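Section 7. Gripper Care and Inspection Rules
Urkalex Arm Cell, Operator and Maintenance Guide
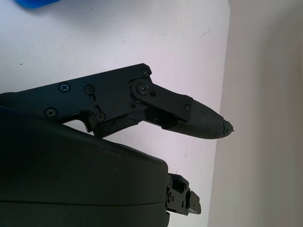

Alemayehu asked, after reading the draft of this section, whether a finger with a worn tip has to come off the arm right away or can finish the shift. The rule is in 7.3. In short, a chipped tip may finish the cycle it is in. It may not start another one until it has been checked and entered in the log.

This section applies to all two-finger grippers with rubber-covered fingertips used in Wurnent cells, including the training cell at Fallville. It covers inspection, cleaning, tip replacement and return to service. It does not cover the wrist joint or the arm itself. For those, see Section 8.

7.1 Who may do this work

Daily inspection may be done by any operator signed off on Section 2. Tip replacement and any work on the linkage or its screws is maintenance work. Operators do not loosen screws on the finger plates, even if a screw looks loose. Report it and stop using the gripper.

7.2 Before you touch the gripper

1. Let the arm finish its cycle, or stop it with the normal stop button. Do not use the emergency stop for routine inspection.
2. Move the arm to the service position. The fingers should be at chest height and clear of the table and walls.
3. Open the gripper halfway.
4. Switch off motor power at the cell panel and lock the switch. Use your own lock.
5. Press the jog button once. Nothing should move. If anything moves, leave the cell and call maintenance.
6. Hang the service tag on the gate.

CAUTION: The fingers can close under spring force with the power off. Keep your hand out of the space between the fingertips and away from the gap at the finger joint. Use the plastic wedge from the service kit to hold the fingers apart.

CAUTION: A paused program is not a locked-out arm. Do not reach in during a pause, even to pick up a dropped part.

7.3 Daily inspection

Do this at the start of each shift and again after any collision, however light.

1. Look at both fingertips from the side and from the end. Use a flashlight. Wear usually starts at the very end of the tip and can be missed from above.
2. Run a gloved finger along the rubber. Feel for lifted edges, splits and hard spots.
3. Look at the linkage plate and the pivot screw on each finger. The screw head should sit flat.
4. Check every screw you can see on the finger plates for a raised head or a damaged slot. Do not test them with a driver.
5. Look into the joint gap for scraps of packing, tape or rubber.
6. Wipe dust off the gripper housing with a dry cloth.
7. Enter the result in the gripper log, with your initials and the time.

Use these grades for the fingertips:

Grade A. Rubber complete, texture even. Keep in service.

Grade B. Light wear or small chips at the end of the tip, no plate showing, nothing loose enough to fall off. May be used for cartons and trays. Not for glass, food packs or anything with a finished surface. Order a replacement.

Grade C. Rubber torn, lifted or missing so that the plate shows, or a loose piece that could drop into the product. Take out of service.

If two people disagree on the grade, the lower grade stands until maintenance has looked at it.

NOTE: Do not trim a frayed tip with a knife and put it back to work. Trimming changes the length of the finger, and the program does not know that. A trimmed tip is Grade C.

7.4 Cleaning

1. Dampen a lint-free cloth with water and a little mild soap.
2. Wipe the rubber from the joint toward the tip.
3. Wipe again with plain water and let it air dry. Do not use compressed air at the joint, as it pushes dirt into the pivot.
4. Clean the plates and housing with a dry cloth only.

Do not use alcohol, brake cleaner or any solvent on the rubber. Do not oil the pivot unless the maintenance sheet calls for it.

7.5 Replacing a tip

Maintenance staff only. Tips are replaced in pairs. A new tip opposite an old one gives an uneven grip and will throw off the center position.

1. Carry out all steps in 7.2.
2. Lay a clean tray under the gripper to catch screws.
3. Support the finger with one hand and remove the fastening screws listed on the parts sheet for your gripper model. Set them down in the order they came out.
4. Slide the old tip off. Bag it and write the log number on the bag.
5. Check the bare finger for bends and cracks. A bent finger is replaced as a unit. Do not straighten it.
6. Fit the new tip and start all screws by hand before tightening any of them.
7. Tighten to the value on the parts sheet with the small torque driver. Do not use a power driver.
8. Repeat on the other finger.
9. Count the screws and tools back into the kit. Nothing may be left in the cell.

Replace tips every 28 days even if they are still Grade A. Cells that handle only trays may apply to Wurnent for a longer interval, but must keep to 28 until they have the answer in writing.

7.6 Return to service

1. Remove the wedge, then the tray.
2. Leave the cell, close the gate and take off your lock and tag.
3. Switch motor power on and home the gripper.
4. Open and close the gripper at slow speed with nothing in it. The tips should meet evenly along their length.
5. Run the clearance check. The arm drives the fingers toward the table and the nearest wall and stops short of each one. Watch from outside the gate with a hand on the stop button.
6. Pick and place the test block at slow speed. If it slips or turns, stop and go back to 7.5, step 6.
7. Sign the log. The cell may now run at normal speed.

CAUTION: Do not skip the clearance check after a tip change. New tips can sit slightly longer than worn ones, and a program that cleared the table before may now touch it.

7.7 Records

Keep the gripper log at the cell. Each entry shows the gripper number, the grade of each tip, the work done and the initials of the person who did it. Bagged tips go to the maintenance shelf and are kept for 2 months. If the same finger comes back as Grade C again within 7 shifts, stop the cell and have the program checked for contact with the table, the wall or a fixture before fitting another pair.

Next: Section 8, Wrist and Cable Checks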